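About the Amadside Workshop

Amadside is a shared workshop with 126 members and one rule about robots: you can build whatever you like, but you don't get to say it works until someone else has watched it. Most of us came here after buying something that promised to do the dishes. We are still doing the dishes.

The two-armed build

The project people ask about is the two-armed one. Kumaresan Pai and Danuta Nowakowski began it in April, after Danuta read one too many articles about home robots being just around the corner. She wanted to see the corner. So the job they set was dull on purpose: kitchen utensils, a caddy with three compartments, a black cloth on the table, and a couple of things from the pantry standing nearby to get in the way. 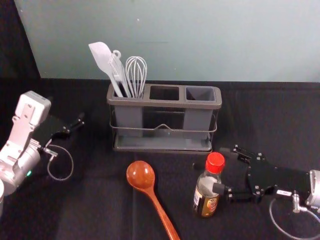

We keep a logbook, and it records every attempt, including the embarrassing ones. At last reading it held 500 entries, and 183 of those were marked good by a person who hadn't written any of the code. Some visitors find that disappointing. We think it's a fair number for a hobby build, and we'd be suspicious of a better one. A whisk and a spatula are easy enough for a four-year-old. Grippers have to be talked into it.

Kjell Söderlund looks after the wiring and would like it known that loose cables have ended more evenings than bad software — he has a point, and he makes it often.
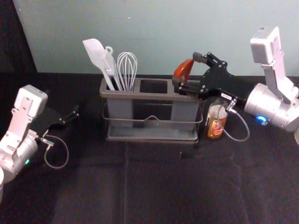
What we won't tell you

We won't tell you that a robot will be running your kitchen soon. We don't sell kits, and we don't post sped-up videos. If a member shows you a clip, ask how many tries it took. They're supposed to know.

Visiting

The bench is open to guests after 7 p.m. on build nights. Ask for Stanisława Ziółkowski at the front desk, wear closed shoes, and stay behind the yellow tape while the arms are powered. Membership forms are at the desk too.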